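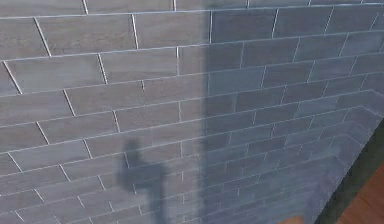 Gray running-bond wall tile with pale grout lines.

Keeping Tile Grout Clean in the Kitchen and Bath

Tile itself is easy to look after. Glazed tile will take almost any cleaner you put on it and come up fine with a damp cloth. Grout is a different material and needs its own routine. Cement grout is porous, and it picks up grease behind the stove, soap film in the shower and coffee next to the sink.

Weekly wipe-down

Use a bucket of warm water with a small squirt of dish soap. Wring the cloth out well and work from the top of the wall to the bottom. Follow the long joints first, side to side, then go back over the short ones. Rinse with plain water and dry with an old towel. Soap left on the wall turns into a film that holds dust, so don't skip the rinse even if the wall looks clean.

For a backsplash behind a gas range, do this twice a week in the months when you cook the most. Grease that is a few days old wipes off. Grease that has been there since February needs scrubbing.

Scrubbing stained joints

Mix baking soda with enough water to make a paste about as thick as toothpaste. Push it into the joint with a finger or an old toothbrush and leave it for 16 minutes or so. Scrub with a stiff nylon brush and rinse.

Wire brushes leave metal marks on tile and tear the surface of the grout. The same goes for the green side of a kitchen sponge on any glossy glaze.

If baking soda doesn't move the stain, try oxygen bleach powder mixed in warm water according to the package. Open a window and wear gloves. Try it in a corner first, especially on colored grout. Never mix chlorine bleach with vinegar, ammonia or any other cleaner.

Vinegar gets recommended a lot. It will clean grout the first few times, but it also eats slowly at the cement, and it will etch marble, travertine and limestone on the first pass. If you don't know whether your tile is ceramic or natural stone, leave the vinegar in the cupboard. Plenty of porcelain is printed to look like stone or wood, so looks alone won't tell you. Check an offcut if the installer left one. Porcelain has a clay body under the face, while stone is stone all the way through.

Mildew in the shower

Mildew comes back if the room stays damp, whatever you clean with. Run the fan during the shower and for half an hour after. Pull the curtain closed so it can dry flat. A squeegee on a hook takes less than a minute to use and does more than any spray.

Black spots in the corner where two walls meet are usually in the caulk, not in the grout. Caulk with mildew growing behind it can't be cleaned. Cut it out with a utility knife, dry the gap overnight, and run a new bead of bathroom silicone. Give the silicone the full cure time on the tube before anyone showers.

Sealing

To see if cement grout needs sealer, put a few drops of water on a joint. If the water beads, wait. If it soaks in and the joint goes dark, it's time.

Clean the wall and let it dry for a full day. Brush a penetrating sealer onto the joints with a small foam brush and wipe any extra off the tile before it hazes. Most walls need two coats. Epoxy grout does not need sealer at all.

Filling a crack

A hairline crack in one joint is a small job. Scrape the loose material out with a grout saw, vacuum the dust, dampen the joint, and press new unsanded grout in with a fingertip. Use sanded grout for joints wider than 1/8 inch. Wipe across the joint at an angle with a barely damp sponge. New grout usually dries lighter than it looks wet, so test the color on a scrap of cardboard and leave it overnight before you decide on a match.

If the same joint cracks again within a few months, the wall behind it is moving or wet. Tap the tiles near it with a knuckle. A hollow sound means a tile has come loose from the wall, and more grout won't fix that.

What to keep under the sink

Stiff nylon grout brush
Old toothbrush
Baking soda
Oxygen bleach powder, lid tight
Rubber gloves
4 clean rags, kept only for tile

Next page: Getting hard water spots off faucets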